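Tisus Household Chores Project: Progress Report to the Jurnon Fund
Submitted by Areti Bakalis, Thursday, February 16, 2023

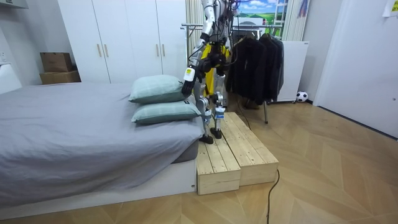

Report No. 3, page 1

Work this period stayed on bed making, with pillows first. The humanoid works from a low wooden platform at the bedside, with one gripper brought in over the top pillow of a stack of two. We ran 100 trials of lifting a single pillow and placing it at the head of the bed. It finished 60 without help. Most of the failures were bad grasps: the gripper closed on the pillowcase and missed the filling, or picked up both pillows together.

Fitted sheets are not working yet. The robot can pull a loose edge flat but cannot get a corner over the mattress. Malachy Mulcahy is rewriting the two-arm routine and expects to test it next month.

Speed is still poor. A person makes the bed far faster, and we would not put this machine in a home today.

Spending is on plan except for replacement finger pads, which came to over $2,000. We ask to move that amount from the travel line. The trial at the Prerngate apartments remains set for September.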